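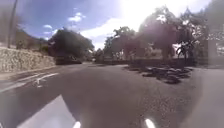

A road made of asphalt. The gray surface looks speckled up close.

What Are Roads Made Of?

You probably walk or ride on a road every day. Most roads look like one thin gray or black sheet laid on the ground. The part you see is only the top. Underneath are several layers, and each one has its own job.

What is asphalt?

Asphalt is a mixture of small stones, sand, and a sticky black material called bitumen (say it like this: bih-TOO-min). Bitumen is made from crude oil, the same thick oil that is used to make gasoline. It works like glue. When it is hot, it is runny enough to coat every stone. When it cools, it gets stiff and holds the stones together.

By weight, asphalt is nearly all stone and sand. Only a small part of it is bitumen. That small part is enough to make the whole mixture look black when it is new.

Some people call asphalt "blacktop." Others call it "tarmac." The word tarmac started out as the name of a different material, made with tar, but many people now use it for any black road or for the ground where airplanes park.

Why do old roads turn gray?

A new asphalt road is very dark. After a few years it looks gray. Sunlight and air change the bitumen on the surface and make it paler and harder. Tires also rub the bitumen off the tops of the stones, so you start to see the color of the stones themselves. If the stones are light, the road looks light. Dust settles in the tiny gaps too.

Next time you are on a sidewalk with an adult, look at a patch where a hole has been filled. The patch may be much darker than the rest of the road. That tells you it is newer.

The layers under a road

Road builders start by digging away the soft soil on top. Plants grow well in soft soil, but heavy trucks sink into it. Then they build upward.

Subgrade
This is the natural ground. A heavy machine called a roller drives over it again and again to press it flat and hard.

Base
This is a thick layer of crushed stone. The pieces have rough edges, so they lock together. The base spreads out the weight of cars and trucks. It also lets water drain away.

Binder layer
This is asphalt with bigger stones in it. It gives the road much of its strength.

Surface layer
This is asphalt with smaller stones. It is smooth enough for a comfortable ride and rough enough for tires to grip.

A quiet street may have thinner layers. A highway needs thicker ones.

How the top is laid

Asphalt is mixed at a plant, where the stones are dried and heated in a large drum. Hot bitumen is added and everything is stirred. Trucks carry the mixture to the road, often with a cover over the top to keep the heat in.

At the road, a machine called a paver takes the hot mixture and spreads it in an even strip. Rollers follow behind and squeeze the air out. The crew has to keep moving. If the mixture gets too cool, it becomes too stiff to press down properly.

Puspita Hutapea works on a paving crew in the town of Tosier. "People ask me if it smells," she says. "It does. You stop noticing by lunch. What you always notice is the heat coming up through your boots."

Why roads are not flat

Roll a marble across a road and it may not stay where you put it. (Try this on a driveway, never on a street.) Many roads are a little higher in the middle than at the sides. This shape is called the crown. Rain runs off the crown to the edges, where it flows into a gutter, a ditch, or a drain.

Roads can also tilt on a curve. When a car goes around a bend, it tends to keep going straight. A road that is higher on the outside of the bend helps the car turn.

Sometimes a road is cut into the side of a hill. Then the soil next to it could slide down, so builders put up a retaining wall. "Retain" means to hold back. Many retaining walls have small holes near the bottom to let water out. Wet soil is heavy, and it can push hard enough to crack a wall.

Paint on the road

Lines and arrows tell drivers where to go. Some are made with ordinary road paint. Others are made with a kind of plastic that is melted, put on the road, and left to harden. Tiny glass beads are often mixed in or sprinkled on top. At night they bounce light from headlights back toward the driver, and the line seems to glow.

Markings wear away as tires pass over them. Sun and rain fade them as well, and they have to be painted again.

How potholes start

A pothole usually begins as a small crack. Water gets in. If the weather is cold, the water freezes. Water takes up more space when it turns to ice, so the ice pushes the crack wider. When it melts, there is a gap. Cars drive over the gap, the asphalt breaks, and pieces come loose.

This is why many towns with cold winters fix a lot of potholes in March. Harpreet Sandhu keeps the repair list for the streets of Ivden. Last year the list had 869 potholes on it. The biggest one was on Saragih Street and took 2 truckloads of asphalt to fill.

Can a road be recycled?

Yes. Old asphalt can be scraped up by a machine with a spinning drum covered in hard metal teeth. The pieces are taken back to the plant, heated, and mixed with new stones and new bitumen. The same stones can be used in a road many times.

Words to know

Asphalt: stones and sand held together with bitumen
Base: the layer of crushed stone under the asphalt
Bitumen: a sticky black material made from oil
Crown: the raised middle of a road
Retaining wall: a wall that holds back soil
Subgrade: the pressed ground at the very bottom

Try it at home

You will need puffed rice cereal, melted marshmallows, a pan, and an adult to help with the stove. Stir the cereal into the marshmallows and press the mixture into the pan with the back of a spoon. The cereal is the stone and the marshmallow is the bitumen. Press one half hard and leave the other half loose. When it has cooled, try to pull a piece from each side and see which half comes apart more easily.

Page updated May 18, 2023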